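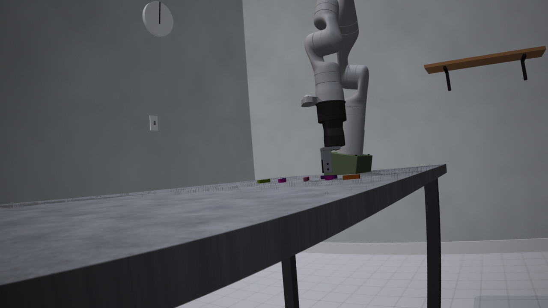 Most small airfields have one room where everything ends up: headsets, fuel sample jars, tow bars, a kettle and the spare tie-down ropes. These tips are for keeping that room and its workbench in good order through the winter. Start with the bench, as it gets the most use. A mottled grey top like this one hides grit and metal filings well, so wipe it with a pale damp cloth and look at the cloth instead of the surface. Keep small parts in a box with a lid and put it at the far end, away from where you lean.

Tie-down ropes
Wash them in a bucket of lukewarm water with a little plain soap, rinse twice and hang them indoors. Don't use bleach. Run each rope through your hand when it is dry and feel for flat or stiff places. A rope with a stiff place gets cut up for other jobs. At Dirnden we mark the good ones with tape at one end and write the month on it. Ours were last done in March.

Fuel sample jars
Fuel left in a jar goes off and leaves a ring. Empty it into the proper waste can, never down the sink or onto the grass, and let the jar stand open outside in the shade until it no longer smells. Store it upside down on a clean rag. Jars used for fuel never go back to the kitchen side of the room. Hefin Kemeys paints a red band round his.

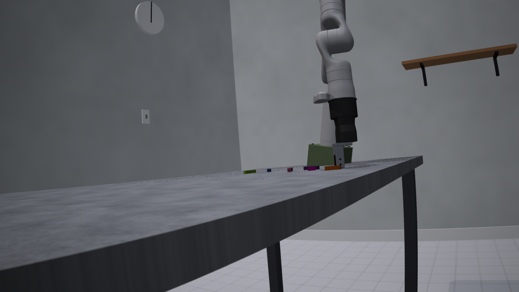 If the rag is one that sheds, change it for an old cotton shirt cut into squares. Lint in a sample looks very like dirt in the tank, and you can waste a good hour on it.

Headsets
Ear seals crack when they dry out. Wipe them with a barely damp cloth after each flight, then dry them. Skip the alcohol wipes, which harden the covers. Take the batteries out if the headset won't be used for a few weeks. Foam microphone covers can be washed by hand in a cup of warm water and squeezed in a towel.

Cleaning canopies and windows
Use plenty of water first to float the dust off. Take your rings and watch off. Wipe up and down with a soft cloth, no circles, and never use household glass cleaner on acrylic. Kitchen paper scratches too. Elli Mustonen keeps her window cloths in a sealed freezer bag so they don't pick up sand from the shelf.

Tow bars and chocks
Hang tow bars on two hooks at hip height. Wooden chocks last longer with a coat of linseed oil, but lay the oily rags out flat outdoors to dry before you bin them, as they can catch fire in a heap. A bit of bright cord through each pair makes them easier to spot in long grass.

Mice
They like seat foam and biscuits. Keep food in tins and stuff gaps by the door with wire wool. We used up to 27 pads on the old Dreltden hut and have had no droppings there yet.

Tuulikki Turunen
Updated 23 October 2025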